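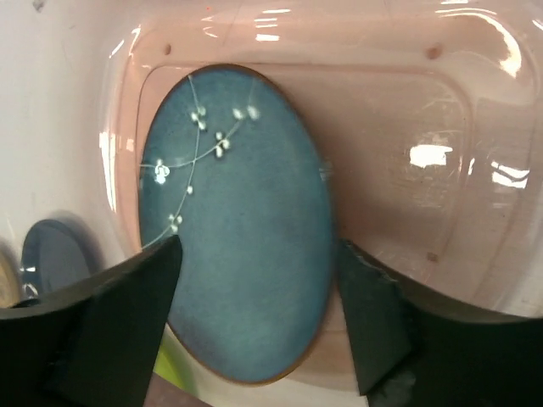 Desmet Open Day

The Desmet open day is a yearly visit to the automation workshop at Desmet, and I've been to enough of them now that I offered to write the article. It's held in September (the latest one was on 9/14/26) and it's free, which helps! You walk in past the Linier hall, pick up a badge, and get 5 minutes at each stop before they shuffle you along.

The plate table

My favorite stop by a mile is the plate table, run by a small group called Tustex. Two arms share a white table with plates spread over it and a see-through plastic bin at the back, and the job is dishes and bin, over and over. Sounds dull, I know. But a plate is a nasty thing to grab – flat, shiny, hardly any edge – and I stood there way past my turn. The plates don't match either. There's a blue one with little white flowers and a reddish-brown rim that I'd happily have in my own kitchen.

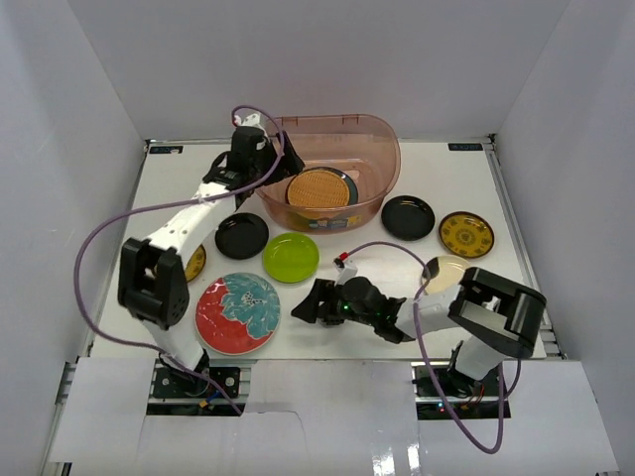

The two arms at the plate table, with the bin at the back.

Crowds and history

The first open day drew 200 people, and the latest drew 800, so go early if you want a spot near the front. Tustex told my group they'd logged 2,000 plate pickups before the doors opened, drops included (they were pretty cheerful about the drops).

Other stops

Oller has the room next door, with a sorting belt and a very loud label printer. I liked it fine, but I went back to the plates.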